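Demonstration Diary: Teleoperation Trials, Entry 14
Filed under: Project Diaries / Robot Learning

October, 8:40 a.m.

The morning session opened with a review of the demonstrations recorded under the Tahiri protocol. The set now stands at roughly 3,000, and Dilani Ekanayake has asked that no further recordings be added until the labels on the older portion have been corrected. I agreed to this. A number of early demonstrations were filed under "reach" when the operator had in fact completed a full reach and return, and the distinction matters to our colleagues at Skerkico, who train from the same files.

The remainder of the morning was given to operator practice. Two members of staff are new to remote control of the hand, and each was assigned a block of 20 attempts. They were instructed to move the arm to the marked area on the floor, open the fingers, hold, and withdraw. Neither was permitted to correct a poor approach halfway through. A poor approach is to be finished, marked as such, and repeated from the start position.

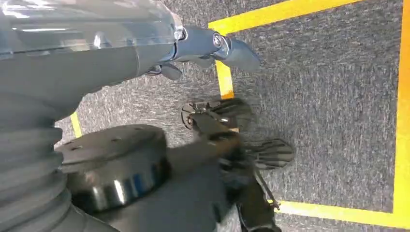 The first operator moved too quickly in the opening attempts and was reminded that the glove reports finger position more faithfully than it reports the wrist. When the wrist turns sharply, the fingers tend to arrive late. By the second half of the block the pace had settled, and 14 of the attempts were accepted. The second operator was slower and more even, but closed the thumb early on several occasions. Dilani sat beside her and guided the glove by hand for a short period, and I found this more useful than any of the written guidance we have issued to date.

11:15 a.m.

A discussion was held on whether the arm should be taught by hand for the approach and by remote control for the fingers only. The Clument group has recommended this division. My own view is that the seam between the two would appear in the recordings and that we would spend the winter removing it. Dilani does not share this view. We have agreed to prepare a small comparison before either method is adopted.

4:30 p.m.

Labels corrected as far as the second folder. The glove calibration was repeated after lunch and the offset in the ring finger remains. I have written to Jokora concerning a replacement sensor and requested a reply before the next session. Both operators are to return tomorrow at nine and will exchange places, with the slower approach to be used by each.

3 comments | 11 shares

Related entries
Entry 13: Revised Start Position for the Arm
Entry 12: Notes on Labeling Reach and Return
Guiding by Hand: A First Comparison
Glove Calibration Procedure, Second Revision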